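Household chore automation
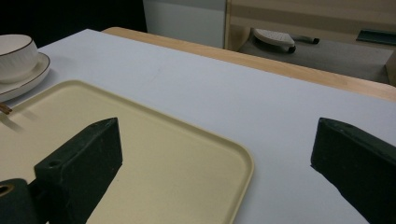
A two-fingered gripper over a cream-colored tray, with a bowl and plate on the table behind.

Household chore automation is the use of machines to do the everyday work of a home, such as clearing a table, washing up, ironing and putting things away. Some of this work was handed over to machines so long ago that people hardly think of it as automation at all, while other parts of it, including many that a child can manage, are still mostly done by hand.

Background

The washing machine and the dishwasher both work by bringing the chore into a closed box where everything can be controlled. The person still has to carry, sort, load and unload, and it is this leftover handling that most research on home robots tries to take on. Robot vacuums got around the problem in their own way, by choosing a chore that needs no hands.

Clearing the table

Table clearing is a favorite test because it looks so simple. A bowl sitting on a plate has to be lifted without dragging the plate along, a chopstick is thin and rolls easily, and a broad flat tray gives a gripper very little to hold except its rim. Pale dishes on a pale table are also hard for some cameras to pick out.

In the Tarport trials, led by Lionel Maillard, a single-armed machine named Olo was given 295 table settings to clear and finished 149 of them without help. Most of the failures came from flatware and chopsticks - the bowls gave far less trouble than the team had expected. A later round, held in December, used trays with higher rims and went somewhat better, though it was also a good deal slower.

Ironing and laundry

Cloth remains harder still, as it changes shape every time it is touched. The Schmieder folding bench could fold a flat towel in five minutes, but it needed a person to lay the towel out first. Ironing adds heat and pressure to the same difficulty, and no machine in the Tarport trials attempted it.

Shop-floor work

Factories and commercial kitchens have had an easier time, as the same tray arrives in the same place all day long. The Rolach line, built for canteens, stacks 1441 trays in a shift and stops whenever one comes through with a cup left on it.

See also

Dishwasher
Robot vacuum
Robotic gripper

Last edited 27 October 2018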